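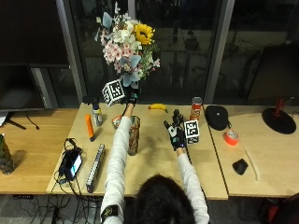
3.2 Collection of demonstrations

Demonstrations for the Oakley set were recorded at a table, with the operator seated and wearing a sensor glove on each hand. A cube printed with square markers is fixed to each glove, so that the position of the hand can be followed by a fixed camera (Figure 2). Finger movement is taken from the gloves themselves.

Figure 2. Recording station with gloved operator, marker cubes and household objects.

The objects were ordinary household goods - a vase of flowers, a spray bottle, a banana, a tall cup - and were not cleared away between takes. Each operator completed 100 takes per session, with a pause of two minutes after every block. Takes in which a cube was lost from view for more than 6 frames were set aside. The remaining 3525 were passed to Wono for alignment and then used to train the Esum grasp model, as set out in Section 4. Labels were checked by hand at Elleck in November.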